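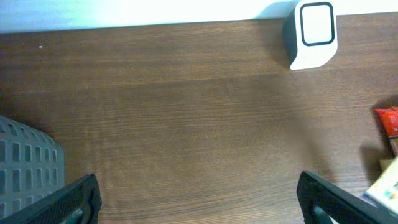 Managing medicines at home during cancer treatment

Keep tablets in the package they came in, away from the stove and the sink. A bedroom drawer is usually better than the bathroom cabinet.

Write each dose down when you take it – time, name, amount. Leave the notebook next to the pills.

If you miss a dose, don't double the next one. Call the clinic and ask.

Some chemo tablets shouldn't be touched by other people. Check the leaflet, and have helpers wear disposable gloves.

Order refills when you have 2 weeks left. Take unused tablets back to the pharmacy.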